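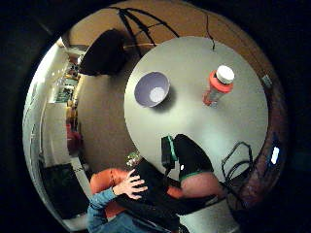
Soup swap is back on at the Parkusthorpe hall, May 14, 2021, doors at 5. Bring one big pot, labeled, plus lids for taking stuff home. We ran short of bowls in April so please bring your own, any kind, a purple one like that on the round white table is fine, just put your name on the bottom in tape. Three left over from last time still in the kitchen, come get them or they go to the thrift store.

Parking: use the Imden Street side, the front lot is being repaved. Allergy cards go next to every pot, no card no serving, sorry. We have more than 7 pots signed up allready but only 3 without meat. Lentil people, please!! Bread is covered. Set up help needed from 4, clean up after. Sign up sheet is by teh office door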